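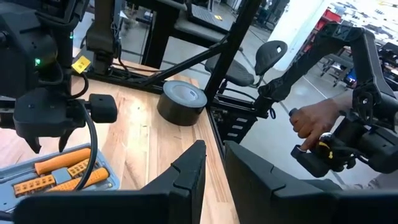
3.2 Workstation Surfaces and Visual Comfort

Glare from work surfaces was a frequent complaint in the preliminary survey at the Ambaye site, and it was therefore treated as a separate factor in the main study. Surface finish affects how much light from overhead fixtures reaches the eye indirectly, and it also changes the contrast between small parts and their background. Pale wood with a visible grain, as on the tabletop in Figure 2, was compared with the white coated tops supplied by Nutel and with a dark gray mat. Black components stand out clearly against wood of this tone, while clear or tan parts do not.

Figure 2. Light wooden tabletop with black equipment.

Lighting at each station was set to 800 lux, measured at the center of the surface with the blinds closed. Participants (n = 58) completed a sorting task at each of the three surfaces, with the order balanced across the group. After each block they rated eye strain on a scale from 0 to 100. Ratings were entered in the Pronoris form before the next block began.

Mean strain was highest for the white coated tops and lowest for the wood. The difference between the wood and the gray mat was small and did not reach significance. Sorting errors followed a different pattern: they rose on the gray mat, mainly for dark parts, and were similar on the other two surfaces. Participants who wore corrective lenses reported more strain overall, but the ranking of the surfaces was unchanged. The effect of task lamps is considered in Section 3.3.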